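Ticket: planner treats the far edge of the table as free space, arm stops with a collision fault
Component: Hikgate (perception to planning bridge)
Status: fixed on my branch, waiting for review

Right, I'm writing this up as I go because the last time I had a fault like this I fixed it at teatime and couldn't remember how by the next morning.

What happens: the arm gets a pick target near the back of the table, Hikgate says the path is clear, the planner (Rocha, stock settings apart from the speed cap) returns a lovely smooth path, and then halfway through the move the safety layer shouts and everything stops. Same fault code each time, `E_SELF_MARGIN`, which is a bit of a fib because the arm isn't anywhere near itself. Picks at the front of the table are fine. I can run those all day.

**First guess: calibration.** It's always my first guess. I redid the camera-to-base calibration twice and got the same answer both times, so I stopped blaming it. Tayla Ruddock asked whether I'd remembered to restart the transform publisher afterwards. I hadn't! So I did it a third time, properly, and it still faulted.

**Second guess: stale point cloud.** I turned on timestamps in the log and got this:

```
[bridge] cloud in seq=1872 age=60ms
[bridge] crop box applied
[bridge] plane fit ok
[planner] scene updated
[planner] path found
[safety] E_SELF_MARGIN halt
```

An age of 60 ms is perfectly healthy, so it wasn't that either. I did notice that the plane fit says ok on every single run, even on the ones that fault, and that made me suspicious. When I dumped the fitted plane and drew it in the viewer it was tilted. You'd hardly see it at the front, but by the back of the table it had sunk far enough that the planner thought it had room to swing the elbow down low.

So why was it tilting? The fit takes every point inside the crop box and looks for the biggest flat thing it can find. My crop box was far too generous at the back, and it was letting in points from past the edge of the tabletop.

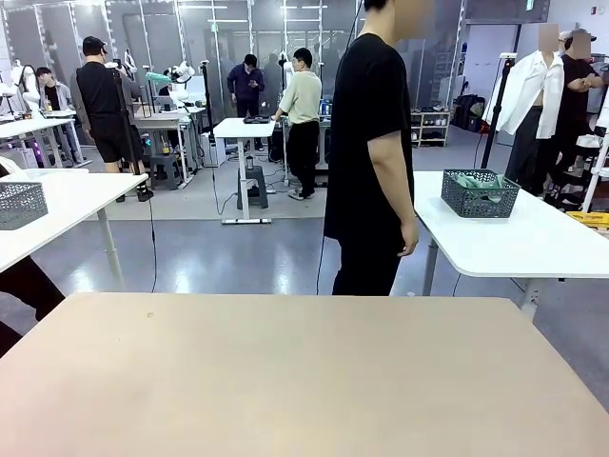
The floor is the worst of it. It's shiny, so the depth values off it are noisy and some of them come back at silly heights, and the fit was quite happy to lean over a bit to scoop those up as inliers. I proved it to myself by saving one cloud and running the fit offline, first with the old box and then with the back wall of the box pulled in. Old box, tilted. New box, flat as you like. Same cloud, same code, nothing else touched.

**What I changed**

- Pulled the back of the crop box in so it ends before the table does. It's a parameter now, `crop.far_limit`, where before it was a number buried in the launch file (mine, sorry).
- Tightened the inlier distance on the plane fit.
- Added a check on the plane normal. If it's more than 3 degrees off vertical the bridge refuses to publish and logs a warning.
- Reworded the safety message so it names the pair of links or objects it's upset about.

I replayed nearly 400 saved clouds through the new version. A handful trip the normal check, and when I opened those up they all had an arm link sitting across the middle of the crop box, so I think the self-filter is running a frame behind. Separate bug — I'll open another ticket for it and link it to this one.

**Still to do**

- Live runs at the back of the table with the speed cap left on. Replays only tell me about the perception side and I'd like to see the planner behave too.
- Find out if the Govden cell uses the same launch file. If it does, it'll have the same box and the same tilt, and it's probably only been getting away with it because its picks are all near the front.
- Tayla wants the far limit worked out from the table model so we're not typing it in by hand. Fair enough, but it's not going in this branch.

If you hit this before the merge, set `crop.far_limit` yourself and restart the bridge. Reloading the parameters isn't enough, as the box only gets built at start-up.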